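Narnus Fan Quiz Answers, data card

What it is

A table of answers from fan-made quizzes on K-pop idols. The quizzes were passed around on social media, and the people who took them agreed to share their results. There are 1,435 answer sheets from 117 quizzes. One row is one answer sheet, scored from 0 to 100.

Maintainers: Yee-man Kuo and Alun Ifans. Kuo wrote this card. Ifans thinks it is too gloomy and is welcome to open a pull request.

What people say it shows

The pitch for Narnus was that quiz scores tell you who the "real fans" are. I didn't buy it when we started and I buy it less now. A high score means someone picked the answer the quiz writer had in mind. Plenty of those answers are wrong, or were right for one comeback and stale by the next. Some quizzes ask for a singer's favorite food and take only one answer, as if a person ate the same thing for a decade.

Columns

quiz_id: our own number, not the link
group: the act, as the quiz writer spelled it
score: 0 to 100
retake: yes, no or unknown (mostly unknown, so don't lean on it)
topic: one of 6 labels, see below

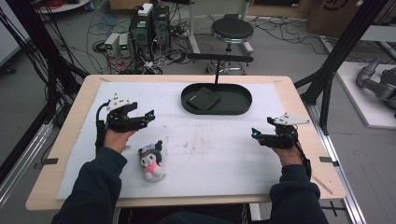
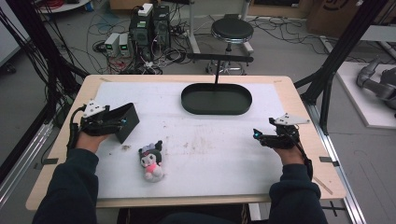
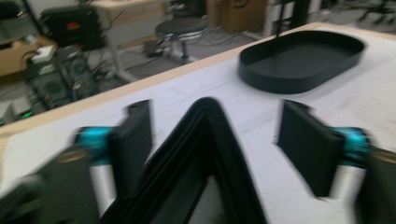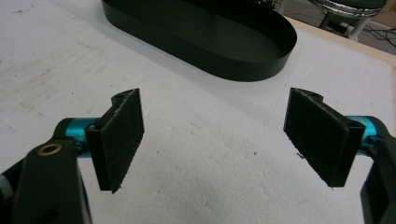

Topic labels were added by hand, and they are the weakest part of the release. The six are music, stage, variety shows, personal trivia, merch and other. Merch was meant for questions on light sticks and photocards, and then quizzes turned up asking which character an idol collects. A Kuromi-style plush like the small one lying on the white sheet in the first two pictures could go under merch or under personal trivia. Ifans said merch, I said trivia, and both versions are in the file depending on who had the row. We have not gone back to fix it.

Known problems

Retakes. Anyone could take a quiz again after seeing the answers. The Rondska split drops rows marked as retakes, which does nothing for the unknowns.

Perfect scores. I would treat any quiz full of them as one where the answers got posted.

Spelling. Group names are not cleaned. The script in the Petersen folder merges the obvious ones and makes a few merges I disagree with.

Please don't

Rank fandoms with this. Meltbridge, our old chart page, did that for a while and I asked for it to come down. Scores from different quizzes can't be compared, and averaging them doesn't help.

Corrections go in the issue tracker with the quiz_id in the title. I read it on Tuesday.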